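Re: [imdale-bldg] Voltage sag on the kitchen circuit, second floor
From: Rozália Lukáč
To: imdale-bldg list

Replying to the points in order. Quoted text trimmed.

> The breaker on the kitchen circuit went again in November. Ďurica
> looked at the panel and found nothing loose. Is the breaker just
> worn out, or are we overloading it? Also, can we use a lighter
> extension cord until the new outlet goes in?

Overload, most likely. I left the Nesari logger on the circuit for 19 days and pulled the data last night. Idle voltage at the far outlet sits at 247, which is on the high side but within what the supplier allows. Under load it drops further than I would like. The trips line up with two heating appliances running at the same time. Either one alone stays under the rating of the breaker.

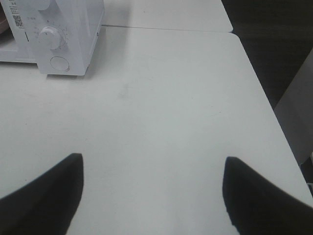 A worn breaker would show a different pattern. You would expect trips at moderate load, or trips that come sooner each time after a reset. The log has seven trips and all of them come at high current, with a delay that fits the thermal curve in the data sheet. I would leave the breaker alone. Swapping it for a larger one is out of the question with the wire that is in the wall.

> can we use a lighter extension cord

No. The cord is part of the circuit as far as heat is concerned, and the breaker does not know it is there. A thin cord can run hot for a long time at a current the breaker is happy with. If you must use one, take a short one with heavy conductors, unroll it fully, and keep it to one appliance.

On the drop under load - I measured it at the panel and at the far outlet. The panel end hardly moves. So the loss is in the run, or in one of the splices along it. The drawing Dindo left us shows two junction boxes above the hall ceiling. I have only found one. If anyone remembers where the other is, please write to me off list.

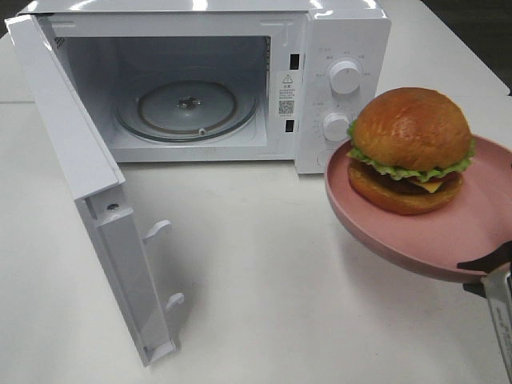 Page last changed: November, 16:40 (attachment list updated)

> Would it be simpler to split the circuit?

Yes, and I think we should. The spare position in the panel is free and there is room in the conduit as far as the hall. From there it needs new cable. Ďurica's estimate for the cable and fittings is up to 300, labor not included. I would put the counter outlets on the new run and leave the lights and the fridge on the old one.

Until then, one heating appliance at a time on that circuit. The raw log is a CSV, one row per second, time in UTC. The current column reads low below half an amp - ignore anything in that range.

Rozália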